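3.2 Sorting containers and table layout

The sorting task used small open baskets of molded plastic, purchased from Vanhove in a single order so that size and wall pattern would vary as little as possible. Color was the only cue given to participants. Labels were left off, following the earlier Drustano study, in which printed words slowed the first trials of each block.

Each participant completed 9 blocks at a wooden table – the same one throughout – and was free to shift the baskets between blocks. Positions were recorded at the start of every block by the second author. Of the 76 participants enrolled in January, 40 were assigned to the spread layout, in which the baskets stand well apart and at different depths on the tabletop (Figure 2). The remainder worked with the baskets in a close row. Overhead lighting stayed on in both conditions, and glare on the wood was rated separately by Evelien Michiels.

Figure 2. Spread layout with red, yellow and black baskets, seen from close to the table surface.
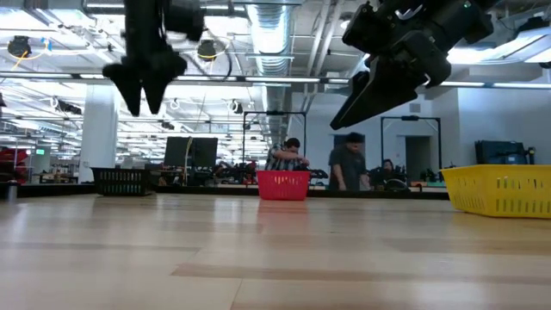
3.3 Procedure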